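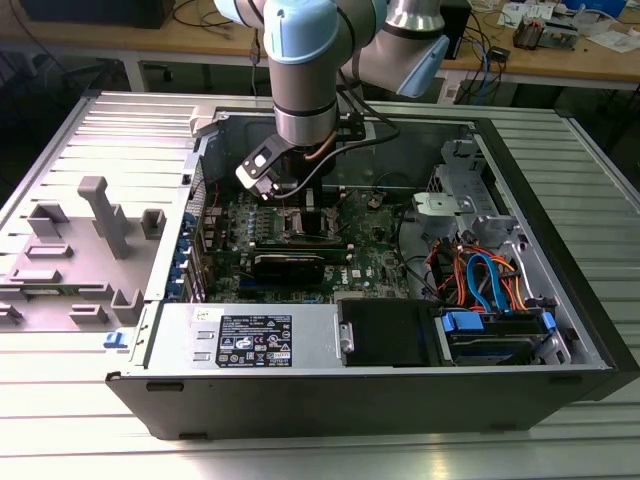 Progress report to the Drallness Fund
Project: Learning computer disassembly by demonstration
Site: Clisthorpe workshop, Dokisham
4 Jun 2023

Work this period was on the second task in the plan, taking the processor out of a desktop computer. An operator guides the arm by hand through the approach, then switches to remote control for the last part, where the fingers have to close on the processor's edges.

We recorded 100 demonstrations. Of these, 37 were dropped, mostly for pauses in the middle of the move or a grip that landed off center. The rest have been labeled and are in the shared folder.

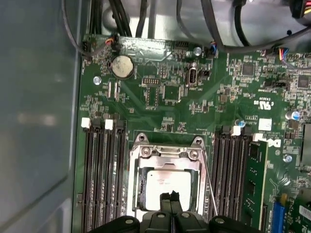
The retention lever is still the hard part. Operators have trouble judging its height from the wrist view alone, so they now keep the side view open on a second screen. Training a new operator takes 2 sessions. We had budgeted for one, and the difference has come out of the travel line.

Memory modules are next. We have 12 towers left in stock, and Chatzigeorgiou has agreed to supply more at the same price. Hard drives follow after that, provided the new finger pads fit.

Spending is within budget apart from the training hours. We ask to move the first policy test to December so that memory removal can be included in it. A revised schedule is attached.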